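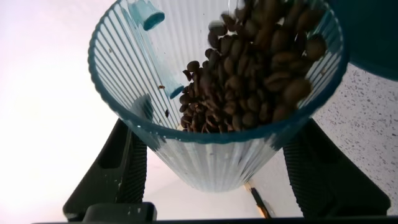
Plindell, a coffee and pastry shop with a small production kitchen, is hiring a prep lead for the morning shift. The lead reports to head baker Aatos Kettunen and runs the opening station, where beans are portioned into ribbed plastic cups before service. The kitchen prepares 188 orders on an average morning. Applicants need two years of kitchen work and a current food handler card. Laminated dough experience is preferred.

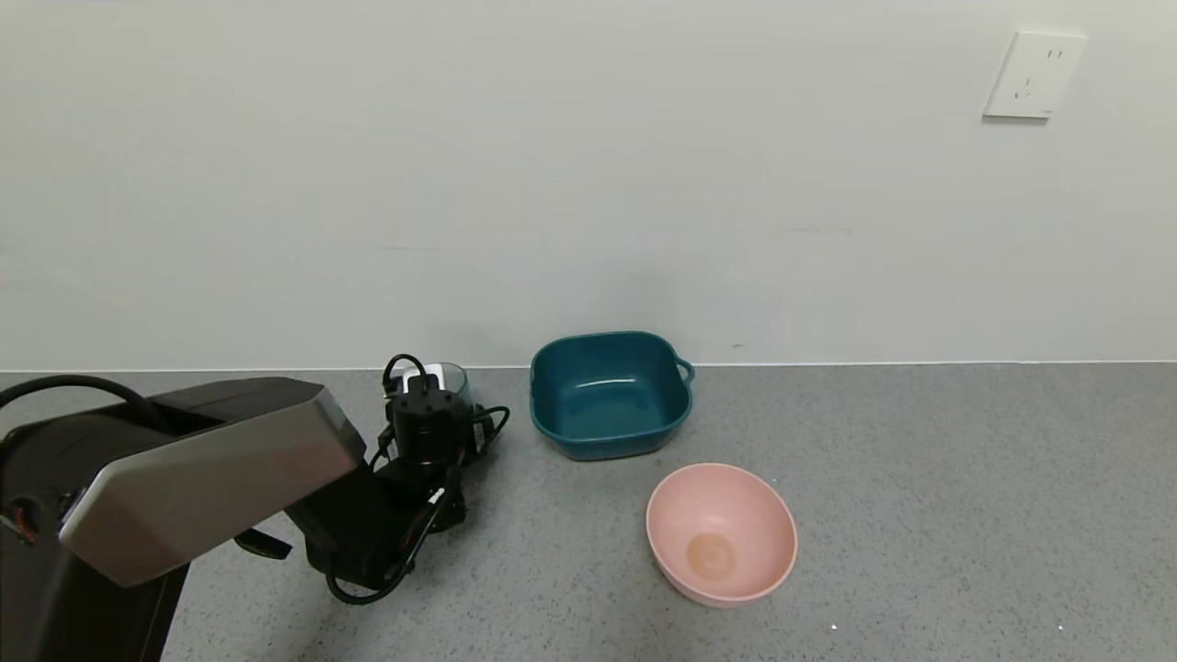
Gray countertop, Plindell kitchen.

Shifts start at 5 a.m., five days a week. A paid trial shift is required. Send a resume and two references to the shop by April 10, 2021.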